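Sock drive at Eskola community center passes 1000 pairs
01/03/2018

The winter sock drive at the Eskola community center has taken in 1436 pairs, well above its goal of 1000. Sorting began this week in the back hall, where donated socks are matched, folded and bundled for three shelters in the Hollard district.

Single socks go into plastic basins until a mate is found. Black ones take the longest, and a striped one is easier to place than a plain one.

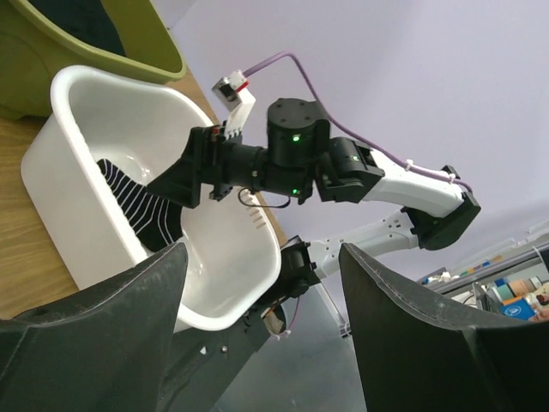 Impi Tuominen said the singles should not be thrown out, even after the drive ends. Last time, 84 of them found a match weeks later, she said, when people went through their dryers at home and brought in the other half.

Bundles of 9 pairs will go out by the end of the month. Socks can still be left at the Grestuder Street entrance. The next drive opens in September.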